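Teaching by Hand, and by a Good Deal of Sighing

Angeliki Antoniadis has spent the last two years telling a robot arm to pick things up, and she would like it known that she was once considered patient. Her job at Proltirix is demonstration: she steers the arm by remote control through a chore, the arm's movements are recorded, and a program tries to learn the chore from the recording.

"People think I'm programming it," she says. "I'm doing the dishes by joystick, badly, 91 times."

The current chore is moving household odds and ends between a table and a tray. A good run takes her 20 seconds. A bad one lasts until somebody brings her coffee. Bowls are the worst, in her view, as the fingers have to meet the rim at the right slant and she has no feeling in them at all.

"With your own hand you'd just know," she says. "Through the controller it's like buttering toast from across the street."

She keeps the clutter mixed on purpose — a sponge, a spoon, a bottle, fruit — and shuffles it between runs. An arm that has only ever met a bowl on a clean table, she says, will go to pieces at the sight of a grape. 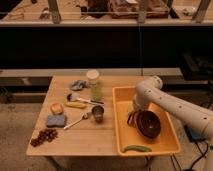 On grabbing it by the wrist

Her colleague Lautaro Aravena belongs to the other school. He prefers to take hold of the arm and walk it through the motion himself, and he is not shy about saying so.

"You feel where it gets stiff," he says. "Angeliki feels nothing. She'll admit that."

She does, but points out that his hands block the camera, and that after 15 runs he needs to lie down. They have agreed to split the work and to go on disagreeing at lunch.

I asked whether the arm ever does the job better than its teachers. Antoniadis thought about it for some time.

"It copies my hesitations," she said. "There's a little pause before each grab. That's me, wondering if I left the stove on."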